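쿠넨(Cunen) 실내 농구 코트 매트 4개월 사용기, 무릎이 먼저 알아본다

2025-08-02 | 조회 2655 | 댓글 3 | 공유 4

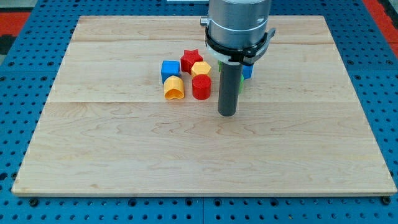
파란 타공판 위의 밝은 단풍나무 판. 나뭇결이 곱다.

플레이오프 때마다 거실에서 드리블 흉내만 내다가 아내한테 혼나는 사람, 저 말고도 많으시죠? 저는 올해 2월에 결국 질렀습니다. 쿠넨에서 나온 조립식 드리블 매트요. 퍼즐처럼 끼워 맞추는 방식이고, 다 펼치면 어른 한 명이 제자리에서 크로스오버랑 비하인드 백까지 마음껏 할 수 있는 크기가 나옵니다.

일단 공 튀는 느낌부터 얘기할게요. 이게 진짜 좋습니다! 예전에 쓰던 탈푸르(Talpur) 매트는 푹신하기만 해서 공이 무릎 아래에서 죽어 버렸거든요. 세게 쳐야 겨우 허리까지 올라오니까 손목에 이상한 버릇이 들었고, 체육관에 가면 공이 가슴까지 튀어 올라서 혼자 당황하고 그랬습니다. 쿠넨은 손끝에 돌아오는 타이밍이 동네 체육관 마루하고 꽤 비슷해요. 똑같다고는 못 하겠습니다. 낮은 드리블로 빠르게 칠 때는 반 박자쯤 늦게 올라오는 느낌이 있는데 일주일 치니까 적응됐어요.

소음은 제일 걱정했던 부분입니다. 저희 집은 언빌(Unville) 단지 3층이고 아래층에 비안 보타(Wian Botha) 씨 가족이 사십니다. 설치하고 나서 일부러 내려가서 여쭤봤더니 낮에는 거의 모르겠고, 밤에 TV를 끄면 둥둥 하는 소리가 조금 들린다고 하시더라고요. 그래서 저녁 먹고 나면 공은 안 잡고 스텝 연습만 합니다. 층간 소음이 완전히 사라지는 물건은 아니니까 아파트 사시는 분들은 꼭 시간대를 생각해서 쓰세요.

미끄럼 얘기도 해야죠. 표면에 아주 얕은 요철이 있어서 농구화를 신으면 끽 소리가 제대로 납니다(이 소리 때문에 혼자 괜히 비장해져요). 양말만 신고 하면 위험합니다. 유로 스텝 흉내 내다가 소파에 어깨를 박은 뒤로는 귀찮아도 신발을 꺼내 신습니다. 먼지가 앉으면 접지력이 확 떨어지는데 물걸레로 한 번 밀면 바로 돌아오고요.

같이 운동하는 음발리 보타(Mbali Botha) 코치한테도 한 시간쯤 써 보라고 했습니다. 대학 때까지 가드를 봤던 분이라 기준이 높은데, 좌우 전환 연습은 충분하지만 급정지 후 점프는 여기서 하지 말라고 딱 잘라 말하더군요. 이음새가 힘을 받으면 살짝 벌어진대요. 해 보니까 정말 그랬습니다. 가장자리 쪽은 특히 잘 들려서 저는 바깥 테두리에 가르네도(Garnedo) 양면테이프를 둘렀고, 그 뒤로는 한 번도 안 벌어졌어요. 테두리 조각이 기본 구성에 들어 있었으면 별점을 더 줬을 겁니다.

효과가 있냐고요? 제 기준으로는 있습니다. 왼손이요! 아침마다 출근 전에 왼손으로만 1000번 안팎을 치는데, 지난달 동호회 경기에서 압박 수비를 왼쪽으로 뚫고 레이업을 넣었습니다. 팀은 크게 졌고 그 뒤에 제가 턴오버도 몇 개 했지만 그 한 장면은 아직도 샤워할 때마다 생각납니다. 체육관 예약에 밀려서 일주일에 한 번도 공을 못 만지던 때하고는 손 감각이 달라요.

아쉬운 점을 더 적자면 처음 며칠은 고무 냄새가 꽤 납니다. 베란다에 펼쳐서 이틀 두니까 참을 만해졌어요. 설명서 그림이 너무 작아서 앞뒤를 거꾸로 끼웠다가 처음부터 다시 하기도 했고요. 접어서 보관할 수는 있는데 조각을 다 떼었다 붙이는 일이 번거로워서, 저는 그냥 방 하나를 내주고 깔아 둔 채로 씁니다.

슛 연습까지 바라는 분이라면 살 물건이 아니고, 볼 핸들링 하나만 보고 사신다면 저는 강력 추천이에요. 다음에는 같은 회사에서 나온 반사 패스 네트를 써 보고 올리겠습니다. 아내 허락은 아직 못 받았습니다.

댓글 3 | 공유 4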